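Retura is a set of free building parts and small scripts for virtual worlds that run on OpenSimulator-style grids. Take what you like, build something daft or beautiful with it, and tell us about it if you have a minute. We love seeing where things end up!

# Retura

## What's in the box

- `parts/` – walls, roofs, stairs, railings and a great many doors. Each one comes as a mesh file with its own collision shape.
- `textures/` – tileable surfaces to go with the parts: plaster, stone, timber, painted metal, and a moss that Irena Jakubowski redid from scratch over the winter. It's gorgeous.
- `scripts/` – door openers, lift controls, a day and night lamp switch, and the Skalo resizer (more on that further down).
- `demo/` – Galtgate, our little harbour town, as a region archive you can load on your own grid.
- `docs/` – notes by Gheorghița Lungu on fitting parts together, with plenty of diagrams.

There are almost 400 parts at the moment. The list in `parts/INDEX.md` is the one to trust, as it gets rebuilt whenever something is added.

## Getting started

Download the whole folder, or only the bits you need. Nothing in `parts/` depends on anything in `scripts/`, so if all you want is a staircase, take the staircase.

1. Upload the mesh with your viewer's normal model upload window.
2. Choose the file ending in `_col` for the physics shape. Don't let the viewer make its own, or people will bump into thin air in doorways.
3. Upload the matching texture and drop it on each face.
4. Set the repeats to the values in the part's `.txt` file.

Uploading is free on most home grids. If yours charges, try the part on a test region first and save yourself the coins.

### Loading Galtgate

Galtgate fills one standard region. From the server console:

```
change region Galtgate
load oar demo/galtgate.oar
```

Give it a few minutes. The harbour wall arrives first and the ground beneath it rather later, so it looks very odd for a while and then suddenly it's a town. Please load it on an empty region: the command replaces whatever is already there.

The ferry needs scripts switched on, and it starts on its first touch. After that it goes round by itself, and you can stand on deck without falling off (this took Danilo Marquez most of March, and he deserves a lot of thanks for it).

## Skalo, the resizer

Skalo is the script we're proudest of. Drop it into any linked set, touch it, and you get a small menu for making the whole thing bigger or smaller while keeping the gaps and the texture repeats right. The old way meant fixing every repeat by hand, so this is a proper treat.

Settings live in a notecard called `skalo.cfg`:

| Setting | What it does | Default |
|---|---|---|
| `step` | how far each press of the button goes | 2 |
| `limit` | largest size allowed, as a multiple of the original | 4 |
| `undo` | how many steps back it remembers | 3 |
| `owner_only` | whether visitors can use the menu | on |

Undo is kept in the script's memory, so resetting the script clears it. Take a copy before you try anything wild.

When you're happy with the size, choose **Finish** from the menu. Skalo then removes itself and leaves nothing running behind it, which your region will thank you for if you have a whole street of resized houses.

## Textures

All the timber and stone surfaces are supplied in a large and a small version. Use the small one for anything people won't walk right up to. A busy street with large textures on every chimney pot is slow to load on an older laptop, and you really can't tell the difference from the pavement!

The timber set comes in pale, mid and dark. File names follow the pattern `timber_pale_a`, `timber_pale_b` and so on, where the letters are different cuts that can sit side by side without an obvious repeat. Turn alternate ones by half a circle and a long floor looks lovely.

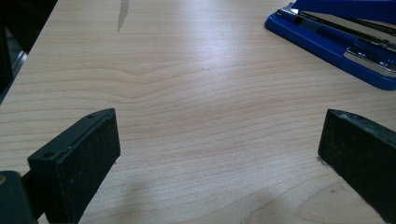

**Can I use Retura parts in something I sell in-world?**

You can, as long as the part is built into a larger thing of your own. A furnished cottage with our windows in it is fine. A box of our windows with your name on the label is not.

**Do I have to give credit?**

Credit isn't required, though it makes us very happy. A line in the notecard saying "includes parts from Retura" is plenty.

**Why does my door swing into the wall?**

The hinge side is set by the direction the frame faces when the script first starts. Turn the frame the right way round, then reset the script from the build menu. If you've mirrored the frame, set `flip = 1` in the door's notecard as well.

**Will these work in Second Life?**

The meshes and textures should upload without trouble, and the door scripts run there too. The ferry and the lift use functions that only exist on OpenSimulator, so leave those out.

## Known problems

- The spiral stair has a gap in its collision shape near the top. Small avatars can get a foot stuck. Jump.
- Shutters flicker at a distance on some graphics cards. Miłosz Bielecka has a fix half done in the `shutters` branch, and testers are very welcome.
- The lamp switch follows region time. If your region has a fixed sun, the lamps stay as they were when the script started.
- Skalo won't resize anything with an animated texture. It gives you a message and stops, so no harm is done.

## Sending us things

Yes please! New parts, better collision shapes, corrected spelling, translated notecards, all of it. Before you send a part, it would be a great help if you could:

- keep it to 4 material faces or fewer
- put the origin at the bottom centre, so that it drops neatly on to the ground
- include a collision shape, even a very plain one
- make every bit of it yourself, or say exactly where the rest came from and under what terms

That last one matters a lot. We've had to take parts out before when a texture proved to be from a paid pack, and it's miserable for everyone who has already built with it.

Elżbieta Dudek looks after new arrivals and tries each of them out in Galtgate before they go in. She may come back with questions. They're good questions, and the parts are always better for them.

Translations go in `docs/lang/`, one folder per language. We have Polish, Romanian and Spanish so far, and the Spanish one is missing the lift notes.

## Licence and support

Scripts are under the MIT licence. Parts and textures have their own short licence in `LICENCE-PARTS.txt`, written in everyday words, and it takes very little time to read. The Galtgate archive is covered by the same file.

Everything is offered as it stands, with no promise that it will suit your grid. We do answer issues, usually in the evening after 7pm, and we enjoy the strange ones most. Please include your server version, your viewer, and the name of the part as it appears in the index. For script trouble, paste the error text as well, even if it's long.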